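Reading group notebook, February, second entry

Finished going through the position paper Beverley passed round (the Dirnorow one, on young people and gender), and I have a headache. It runs to 21 pages with 117 footnotes, so I did what I always do and started at the back. Jamie had bet me I'd find the same handful of sources over and over. Jamie wins! Six names turn up again and again, and most of them are quoting each other.
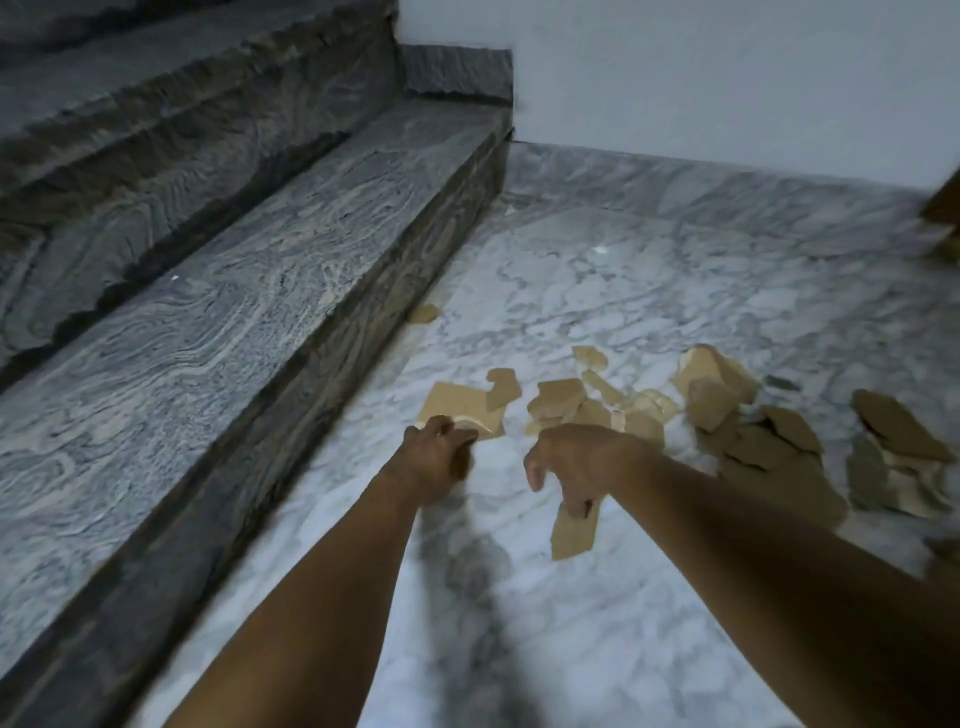 The bit that really bothered me is on the third page, where the author leans on a clinic survey of 160 families. I got hold of the write-up (thank you Kilian, who still has library access) and the families were recruited through a website for parents who were already unhappy. The paper leaves that out completely. It also says "patients" all the way through, when not one young person was asked anything. I've marked every place where it swaps the word, in green, and there's a lot of green.

Marjorie thinks I'm being too hard on it and that a think tank is allowed to have a view. Fine – but then call it an opinion and don't dress it up with tables.

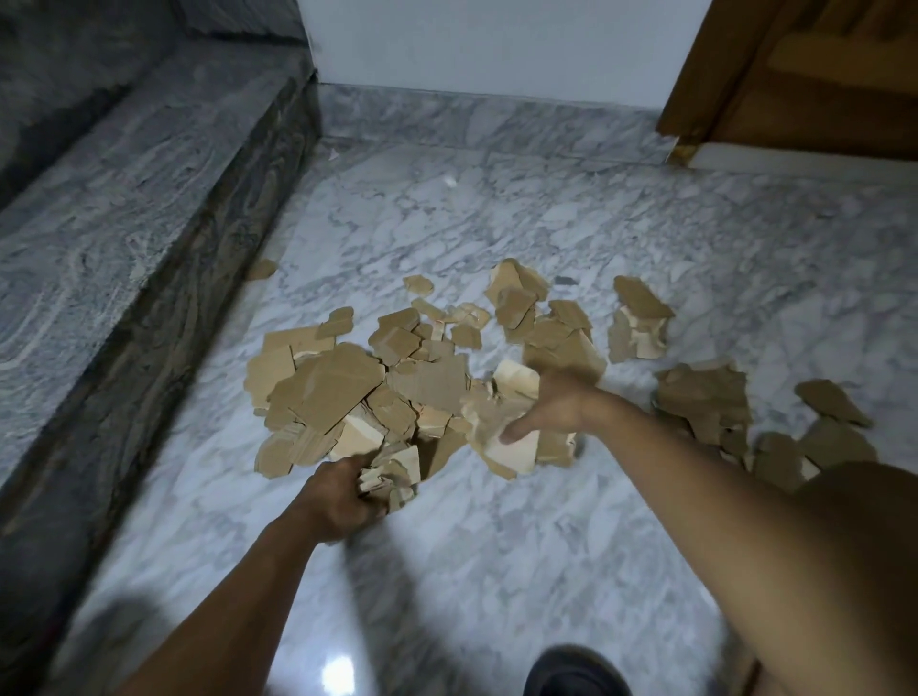

My plan for the reply is to take the claims one at a time and go back to whatever each was first based on. Aníbal wants us to do the history section first, and he may be right, it's the weakest. Trouble is, once you pull the argument apart you've got a heap of jagged bits on the floor, big flat ones and chunky ones all leaning on each other, and it's hard to say which bit was meant to hold up which. I had two goes at a diagram last night and gave up at half past ten.

To do: ask Beverley if the Stovesar people ever replied to this paper. Check footnote 21, which I think points at the wrong year. Jamie to read my green bits and tell me where I'm ranting.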